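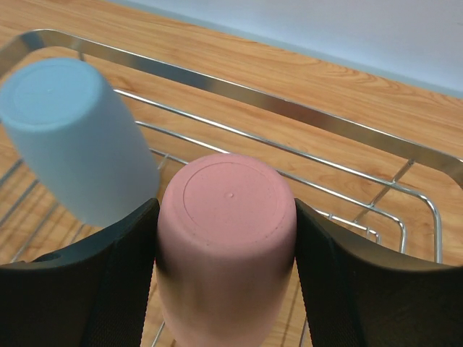
Underside of the pink cup, with the raised ring and the little nub in the middle.

Kitchen & Table > Drinkware > Long-Term Reviews

Search reviews, makers, materials Go

The Stenlow Stacking Cups, After a Winter of Being Dropped

I own too many cups. I know this because my sister, who is kind about most things, once opened my cabinet looking for a glass of water and closed it again, and drank from the faucet. So when I tell you I bought a set of Stenlow stacking cups in December, understand that I needed them the way a duck needs a second pond.

The reason I bought them is that we had people coming. We have a deck, and a rule about glass on the deck that dates from an evening I don't care to go into, and the old plastic tumblers had reached the stage where they smelled like every drink they had ever held. Hortensia Ojeda, who lives across the road and has never bought a bad thing in her life, had the Stenlows in her camper. She also had opinions about them, which she shared while I was holding a bag of ice.

What you get

A sleeve of matte cups in dusty colors, the sort of colors that used to be found only in bathrooms and are now found everywhere. The set is sold as "unbreakable." So was my last phone case. They're light, they taper, and they stack, and for the first week I thought of them as perfectly nice and had nothing more to say.

The stacking

Let's start with what they're named for. They go into each other beautifully. Getting them out again is a separate skill. Stack them dry and they part with a soft pop, like a polite cork. Stack them with one drop of water left inside, and you will be standing at the sink on a Friday night with a cup in each fist, twisting, while your guests pretend to look at the garden.

I tried the usual tricks. Warm water on the outer cup and cold in the inner one works, and feels like a science fair. Tapping the rim on the counter works less often and scares the cat. What works best is not being in such a hurry to put them away, and I resent that, having bought them to save time.

For comparison I borrowed a stack of Brandecks from Ebenezer Ametepe, who runs the snack table at the pool and would never put up with a cup that sulked. The Brandecks have little ribs inside that keep them apart. They never stick. They also make a stack the height of a toddler, and it falls over like one.

The finish

This is where I expected to complain, and I do, but less than planned. The matte surface is lovely to hold. It's a bit chalky, a bit like a river stone, and it doesn't slide out of a wet hand the way shiny plastic does. It also holds on to things. Lipstick needs a real scrub. Sunscreen leaves a thumbprint that you can still make out two washes later, as if the cup were planning to press charges.

Tomato juice I can report on at length, thanks to Seema Bansal, who came for brunch and asked for it, and then left half of it on the windowsill behind the curtain, where I found it the following week. A paste of baking soda got most of it out. There is a faint orange line inside that cup now. I've decided it's a fill mark.

Coffee was fine. Tea was worse than coffee, and I have no explanation for that. Turmeric I did not try, having some respect for myself.

The dishwasher

The box says top rack. I used the top rack, faithfully, until my husband loaded the machine, and from then on I used whatever rack he felt like. The cups came through both without warping. The trouble is that they weigh nothing, so anything with a strong spray arm will flip them over, and you open the door to find a row of tidy little basins full of gray water. Wedge them under something heavy. I use the colander.

They also don't dry in there. The base has a shallow ring on it that holds a bit of water if the cup is upside down, and you will tip that water onto your sock. I have done it enough times that I now do a small flick over the sink without thinking, like a man shaking a thermometer in an old movie.

Dropping them

I'm told a proper review has a test, so I dropped them. On grass, nothing. On the deck, nothing, though one rolled off the edge and had to be fetched from under the steps with a rake. On the kitchen tile, from counter height, again nothing. Down the basement stairs, which was an accident but which I'm counting, one picked up a scuff on the rim that I can feel with my lip. I've moved it to paintbrushes.

Augustina Gbeho backed over one with her car. She was very sorry. It was oval for the rest of the afternoon and then it split. I don't hold that against Stenlow, and I've mostly stopped holding it against Augustina.

Hot drinks

They'll take them. Your fingers won't. There's one wall between you and the cocoa, and it isn't a thick one. The Zestus cups cost more and have a double wall, and I'd send you there if you drink anything hot outdoors. I had a pair of those years ago and the only thing wrong with them was that they looked like something you'd be handed after surgery.

Small gripes, in no order

The rims are a touch thick for wine, if you're the kind of person who minds, and I find I've become that person.

The capacity on the box is 400 milliliters. That's to the very brim, with no ice and a steady hand. Pour like a normal host and it's a good deal less.

You can't buy a single replacement. I wrote to ask, and got a cheerful reply from customer service giving me reference number 651 and a link to buy another whole set. I still have the reference number, if anyone would like it.

The price was $43 when I bought mine. That's a lot for plastic, and it's the sort of amount you don't say out loud at the register.

Would I buy them again

I would, on sale. They're pleasant, they've outlasted everything I've thrown at them apart from a sedan, and people do reach for them first – even over the good glasses, which hurts. If sticking drives you crazy, get the Brandecks and a taller shelf. If you want something for coffee on the porch, save up for the Zestus pair.

Sofia Stergiou has already asked to have mine if I get tired of them. She asked in front of the open cabinet, with one hand on the door. I said I'd think about it.

Filed under: Cups & Tumblers, Outdoor Eating, Things We Kept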